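第四章 价格是怎么“定”下来的

上一章结尾我留了个问题：同样一瓶水，楼下小店卖两块，山顶上卖十块，多出来的八块钱到底付给了谁？我教这门课的头几年，学生给得最多的答案是“付给了黑心老板”。我年轻的时候也这么想，后来自己摆过一阵子摊，想法就变了不少。

那是二月，我在希尔特维尔（Hiltville）念书，手头紧，跟同屋的阿尔西德斯·卡德纳斯（Alcides Cárdenas）合伙在旧货市集上卖手套。我们从一家叫普拉迪亚（Pradia）的批发行进了500双，进价便宜得吓人，两个人高兴了一晚上！定价的时候却吵了起来。他要卖30，说天这么冷，谁还跟你计较；我要卖18，怕压在手里卖不掉。最后各让一步？没有，我们谁也不让，干脆一人一头，各卖各的（现在想想，这倒是个挺像样的实验，可惜当时没记账）。

头一个上午，我这边排着队，他那边冷冷清清，我得意得不行。到了下午刮起风来，我的货差不多见底了，他那边才开始有人掏钱，而且掏得很痛快。收摊一算，两个人赚的钱相差不大，可他还剩着一大堆手套，第二天照样能卖。你说谁定对了？我到今天也不敢打包票。

这件事里藏着本章要讲的几个概念。第一个叫需求，说的是在某个价格上，人们愿意买而且买得起多少。注意“买得起”三个字，光想要是不算数的。第二个叫供给，也就是在某个价格上，卖的人肯拿出多少来。
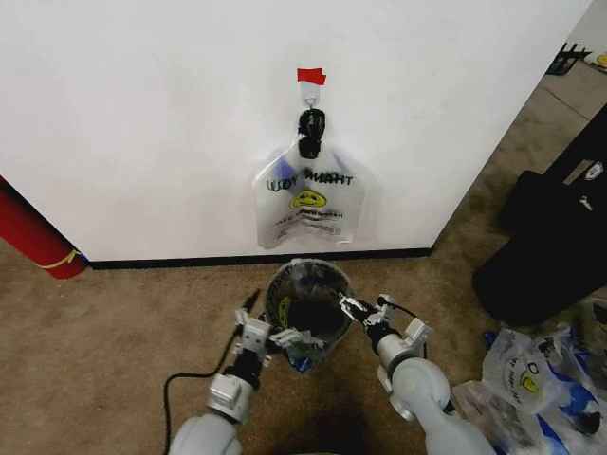 第三个叫机会成本，学生最容易在这里绊跤。我上午卖掉一双手套，收进18块，账面上是赚的，可是同一双手套留到下午，也许能卖30。为了上午这笔买卖，我放弃了下午那笔，放弃掉的就是我的机会成本。它不写在任何一张收据上，你得自己去想。

再回头看山顶那瓶水。有人要把它背上去，背水的这半天他就不能干别的；山上的铺子一下雨就没生意，租金还得照付。把这些一样样加起来，八块钱的去处就清楚多了。至于里面有没有一部分真是“因为只此一家”，当然有，我们放到第六章谈垄断的时候再说。

4.1节先从需求曲线讲起。请准备一张方格纸，横轴写数量，纵轴写价格，别写反了，我每年都要为这个扣掉不少分。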